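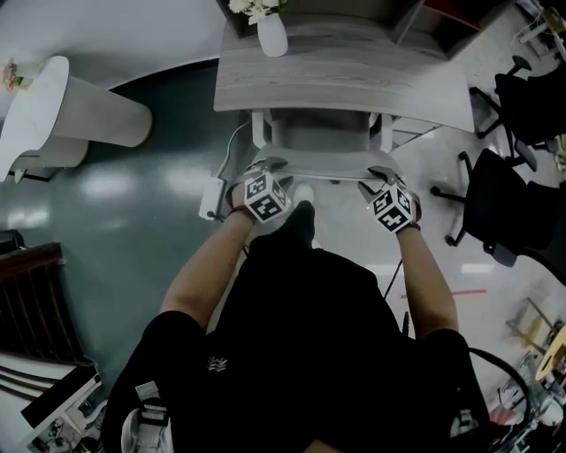
Why does the pose jump when a marker cube turns side-on? Mostly it's the solver flipping between two answers that look almost equally good, and with one face in view it has nothing to break the tie.

So that was my whole day, May 27, 2020, and I'm writing it down before I forget which branch I left it on. Two grippers on the chair rail, two cubes, and Pomare (our tracker, named by someone before my time) was perfectly happy with both of them until I plotted the orientation and saw the left one snap over and back like a fish. Gah!

I spent the morning blaming the calibration. Redid it with 47 board views, got a lovely error, felt very clever, and the flips were still there. Adwoa Fiadzo wandered over at lunch and asked if I was carrying the last good pose forward as the starting guess. I was not. I'd ripped that out in October when I tidied the config, and there's even a commit message from me saying "unused". Lovely.

Put it back after my sandwich, plus a little check that throws out any rotation that's too big for one step. On the replay I went from 109 flips down to 18, and I think the leftovers are where the grey of the table confuses the corner finder (colour thresholds, my old enemy). The smoothing adds a bit of lag though, and Kesden hates lag. The planner wants everything within 300 milliseconds or it sulks and replans from scratch.

Tomorrow: log the second solution as well as the first, try both cubes in one solve with the rail as a constraint, and answer Adwoa's email about the Trileo export. Also buy milk.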